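1/
ok thread on the thin card grasp thing since three people asked and I keep giving half answers in DMs. sim only, no hardware in any of this

2/
setup: parallel jaw gripper, wrist view, one flat picture card, textured surface. The policy gets the wrist image plus joint state and puts out small end effector deltas. Grasp planner is Vurell, our own, older than the policy and crankier

3/
the problem in one line. Vurell wants a box. A card is a box with almost no thickness and the antipodal sampler hates it

4/
1580 sampled grasps on the first run, 165 survived collision checks. And most of those were garbage, fingers pinching a corner or coming in flat across the face

5/
First guess was friction. Spent a whole evening on friction. Wasn't friction

6/
second guess, the collision mesh. Closer. Convex decomposition was padding the card so the planner thought it was way fatter than it renders. So you get a plan that looks great in the planner and then in the rollout the jaws close, report contact at a width where there's no card, and the controller goes "cool, grasped" and lifts. Lifts nothing

7/
fix for that part: skip decomposition for anything under a thickness threshold and use a plain thin box primitive. Boring. Đạt Hà told me to do this in September and I said it would be unstable. It was fine

8/
well, fine after I turned the contact margin down. With the old margin the card buzzed. Like visibly buzzed in place. If your thin objects vibrate in sim check the margin before you touch solver iterations, I touched solver iterations first and just made everything slow

9/
next one is perception and this is the part I think people will actualy run into

10/
our pose estimator (Trillier, fork of a fork at this point) does keypoints on corners. Corners on a blank card, no problem. Corners on a card with a photo printed on it, big problem, because the photo is full of corners too

11/
worst ones are landscapes. Rock ledges everywhere, hard light/dark boundaries. The detector grabs a ledge inside the print and calls it the bottom edge of the card. Then the pose comes out short and the approach goes too high

12/
other failure: dark print on dark surface. If the top part of the photo is shadow and the background is charcoal the upper edge gets mushy, and the strongest vertical line on the whole object can be the edge of a bright patch INSIDE the print. Estimator snaps to that. Yaw is off, jaws arrive crooked

13/
Nhi Cao had the right idea here. stop asking RGB for the outline. Use depth for the silhouette, fit a plane, intersect, get your four edges from that. RGB only breaks ties on which way is up

14/
caveat, in sim the depth is perfect so of course it works. We add noise and edge dropout now. With dropout on, thin edges vanish first, exactly the edges we need. So plane fit has to survive losing a strip on each side. RANSAC plus a prior on card size gets you most of the way

15/
yes the size prior is cheating. we know the card size. I will take the cheat

16/
also! occlusion. From the wrist the palm covers the bottom of the card for the whole last part of the approach, so the lower edge is just gone. Old code treated "edge not found" as "pose lost" and bailed out. New code freezes the lower edge from the last good view and only updates the visible ones

17/
this alone fixed more rollouts than everything else in the thread. Two line change. I was not happy when I found it

18/
someone asked about the approach direction. We constrain it now: closing axis lined up with whatever the target pair of edges is, palm behind the card, fingers come up on either side and stay OPEN until the pregrasp check passes. No closing during travel. Old planner was allowed to start closing early to save time and it would clip an edge and spin the card

19/
pregrasp check is dumb on purpose
— both fingertips past the edge they're supposed to be outside of
— clearance above a minimum on both sides
— card plane tilt vs palm under a limit
fail any one and it backs up and re-estimates

20/
the tilt check is the one still giving me trouble. If the card is angled away from the palm, one side can look clear in image space and be basically touching in 3D. A finger overlapping a card edge in the view tells you who's in front, it doesn't tell you how far in front. So clearance is computed in the card frame now and never in pixels. Please learn from me on this

21/
numbers before anyone asks. last sweep was 1947 rollouts, random print, random tilt, random surface texture. 1476 ended in a lift that held until timeout. Same seeds as nothing, I changed the randomizer in between so don't compare it to the old posts

22/
the failures mostly cluster at steep tilt. After that it's prints with a bright band right along one edge. Bright band reads like background in RGB, tie breaker goes the wrong way, card ends up upside down in the estimate. Grasp still works sometimes because upside down rectangle is a rectangle lol. But the place step is then wrong

23/
tooling note. all of the replay stuff is in Graltodness, which dumps the wrist view + planner state at every check so you can scrub through. If you only log at episode end you will never find the occlusion bug. Log at the checks

24/
one gotcha with it, the dump happens before physics steps, so the image and contact forces are off by one tick. I chased a ghost contact for half a day over that. Đạt is fixing it in the Khattak branch, don't pull main until that merges

25/
somebody asked if we randomize gripper color. No, should. Ours is shiny silver with bright highlights on the finger edges and those highlights are nice straight lines, which, guess what the edge detector likes. We mask the gripper from known kinematics for now. Mask bleeds a little where the right finger overlaps the card, so we lose a bit of true edge there too

26/
wrist view, fingers open either side of the card, palm over the bottom part. Landscape print, reddish rock low down, pale band on the left, dark everywhere else against a dark surface. Angled away, so it's the tilt check AND the band problem in one view. My go-to when I change anything in the estimator
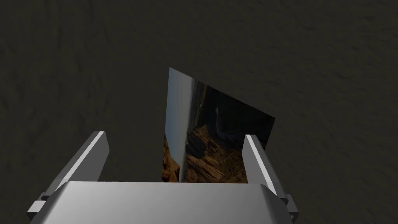 27/
todo is steep tilts with a two step approach, square up to the card plane first then come in. Nhi has a rough version of it running. Will post the config when I've cleaned out the hardcoded paths, and the mesh threshhold stuff goes up with it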